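Durkodier wheel hub kit for mobile robots

Product status: available, revised version
Package: 2 hubs, 4 spacers, bolts, printed instruction

The Durkodier hub kit is made by Grilau for small mobile robots with rubber tyres. It replaces the first version, which we stopped selling in October after a fault was found.

Safety notice for owners of the first version

Please read this if the serial number of your kit is below 1000. In these kits the bolts can become loose when the robot turns many times on the same spot. The wheel then leans to one side and the robot does not stop where the controller expects it. We received 43 reports. In two of them the robot drove into furniture at low speed – no person was hurt.

What you should do

Stop the robot and switch off the main power before you touch the wheels. Check every bolt of the ring by hand. If one of them moves, do not drive the robot again, also not for a short test. Send us the serial number and we will send the new bolts free of charge.

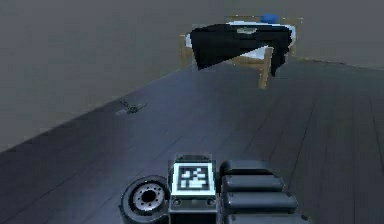 The new bolts must be tightened crosswise, with the key from the package. Do not use oil on the thread. After the first day of driving, please check them one more time.

The kit fits the Jeltex base and the Ruangrit base, both with the standard axle. For older axles an adapter is needed – it is sold separately.

Notice last changed: Tuesday, May 2, 2023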